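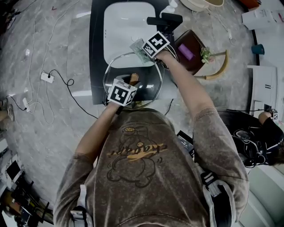
FOR IMMEDIATE RELEASE – 6/25/20

Histham opens washing-up course for small kitchens

HISTHAM – Registration is open for Planirham, a short course on washing up and putting away in kitchens with one small sink and not much counter. Run by Histham home-skills studio Mendoza. 8 evening sessions, two hours each, starts next month.

Pots, lids, bowls, glassware. Which sponge for which job. Where to put things down when there's no rack. Drying glass lids without streaks gets a whole evening – most asked-for topic by far in the December survey, which drew over 400 replies.

"People have the sink they have," said Ornella Palumbo, course lead. "We start with that. Clear the counter first, then run the water."

Graziella Cattaneo teaches the two sessions on scouring pads and scratched finishes. Bring one pan you've given up on. No cast iron please.

Places: 200 in total, split across morning and evening groups. Course booklet printed by Sadik, included in the fee. Aprons not inculded. Current students get first pick of times untill Friday, then open to all.

Sign up at the studio desk or by phone. Press visits by arrangement – ask for Ornella.

ENDS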